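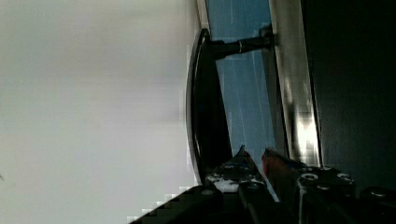
The drop on pick 762, and what we found in the wrist

26/01/2018

12 shares | 4 comments

If you were in the Inthorpe workshop before Christmas you will have heard the noise, and if you weren't you will have heard about it from Joar. The Zikero arm let go of a part in mid-air. It wasn't a big part and it landed inside the guard, so there were no injuries and no damage apart from a dent in the floor mat. But a gripper that opens when it has been told to stay shut is exactly the sort of thing we don't want, and we stopped the cell that afternoon and kept it stopped until we knew why.

We know why now! It took nine days of proper looking, spread over the break and the first weeks of January, and it has been one of the most interesting bits of fault-finding I've been near since I joined. So I asked for a bit more room than usual in this issue, and Gudrun kindly gave me hers.

What happened

The cell was on a long unattended-style run (with Ruba Haddad sitting beside it, so unattended in name only). The job was simple. Pick a part from the rack, turn the wrist on its side, carry it across, turn back, put it down. The arm had done this all morning without a grumble. On pick 762 it picked normally, turned the wrist, and halfway across the fingers opened. Ruba hit the stop. By her own account she then said something that can't go in a newsletter.

The log was no help at first glance. It said the gripper was closed, and it went on saying the gripper was closed while the part was lying on the mat. According to the software we'd had a perfect pick.

Our first guess was the fingers. They come to quite a fine tip, and there isn't a lot of surface to hold with if a part sits badly between them, so a slip seemed likely. Oda Midtbø took them off, measured them, checked every screw for tightness and put them back on. All fine. She also went through the wrist camera recording one still at a time, and that settled it, as the gap between the tips plainly grows before the part moves. The part hadn't slipped. The fingers had been driven open.

Trying to make it happen again

Anyone who has chased a fault that only shows up now and then will know the next part. We ran the cell empty for a whole day and it behaved like an angel. We ran it with parts and it behaved like an angel. Joar Solberg was convinced it was heat, so we turned the workshop heating up and worked in T-shirts, and it still behaved. He then decided it was cold. I'll spare you that day.

What got us moving was a very plain idea from Sandrine Carré, who had come over from Fudamska to talk about something else entirely. She asked what the arm was doing in the second before the fingers opened. We told her it was carrying the part. She said no, what was each joint doing? So we printed out the joint angles for the drop and taped them to the wall next to the angles for a good run, and there it was. On the drop, the wrist had gone slightly further round than usual. The planner is allowed to pick its own way across the cell, and now and then it picks one with more twist in it.

So we forced it. Oda wrote a short test that did nothing but roll the wrist out to that far position, hold it, and roll it back, with the gripper closed on a foam block. It dropped the foam before lunch. I have never seen people so happy about a robot doing the wrong thing. Joar ran to get his phone, and of course by the time he came back it had gone shy again.

The cause, or really the causes

There were 2 faults, one on top of the other, and either one alone would probably have stayed hidden for months.

The first was a cable. The Antal gripper gets its power and its signal through one lead that runs along the wrist and is held by a clip. When we refitted the gripper in October the clip went back 30 mm too close to the joint. You would never spot it with the arm at rest. In the normal working range there is enough slack, and the cable looks tidy (tidier than before, which I think is why everyone liked it). Roll the wrist right over, though, and the slack runs out and the lead is pulled hard against its connector. Do that often enough and one of the signal wires starts to break inside its sleeve, where you can't see it. Ours had nearly gone. Oda cut the sleeve open on the bench and you could count the strands still holding on one hand.

The second was in our own software, and this is the one that matters more. When the signal to the gripper drops out for an instant, the gripper restarts. Part of its restart is to open fully, so that it knows where its fingers are. That's in the manual, in clear print, and all of us had read it at one time or another. Our code noticed the connection had come back, decided all was well, and carried on using the last gripper state it had stored, which was "closed". It never asked the gripper afresh. So the arm went sailing across the cell believing it was holding something, with its fingers wide open.

That explains the log, too. We were reading what our code believed, and we had all been treating it as what the gripper was doing.

What has changed

The lead is new and the clip is back where it belongs. Gudrun Engebretsen has painted a mark on the arm for it, a very cheerful yellow one, and the refit sheet now asks you to roll the wrist to both ends of its travel by hand and watch the cable while you do it. Please do watch it. It takes hardly any time and it's strangely satisfying.

The software now treats any break in the gripper signal, however short, as a stop. The arm halts where it is, the light goes amber, and a person has to look at the gripper and press the button before anything moves again. The gripper's own reading is checked before every move that carries a part, and if it doesn't match what we expect, that's a stop as well. We have also limited how far the planner may twist the wrist. It makes the odd move a touch slower, and I can't say I've noticed.

The restart behaviour of the gripper itself we can't alter, and Sandrine made the case that we shouldn't want to. A gripper that wakes up not knowing where its fingers are could do something worse than open. We went back and forth on this over a good deal of coffee. For light parts inside a closed guard I think she's right. For anything heavy, or anything carried at head height, we would need a different way of holding on when the power goes, and until we have one the Zikero cell will not be used for that kind of work. It's written on the board by the door and will be added to the cell's risk sheet next week.

A word about the guard

Some of you have asked, fairly often and in a friendly way, whether we really need the guard shut for short tests with foam and plastic. I used to be a bit soft on this myself. The part that fell in December came down on the side where people like to stand when they're watching the pick, and with the door open there would very likely have been somebody's foot there. So the guard stays shut for foam, for plastic and for "just one quick go". If you need to get closer, use the wrist camera view on the side screen. It's a good view, and you'll see more from there than from the door anyway.

If you see an odd one

Ruba has started a fault book. It's an ordinary notebook on a string beside the stop button, and anything strange goes in it, even if the run finished without trouble. When we looked back through old logs for signal breaks we found that the wire had been flickering well before the drop, always so briefly that nothing came of it, and at least one person remembered the fingers giving a funny twitch in November and thinking no more of it. I'm fairly sure that person was me! A line in a book would have saved us a lot of hunting, so write it down, put the time next to it, and don't worry whether it sounds silly.

Thank you to Oda for the foam test, to Sandrine for asking the right thing while waiting for a completely different meeting, and to Ruba for being quick on the button. The cut-open cable is in the tray on my desk if you'd like a look. The cell is running again on light parts, and the long run restarts from zero on Monday morning with Joar in the chair.

12 shares | 4 comments | Share this item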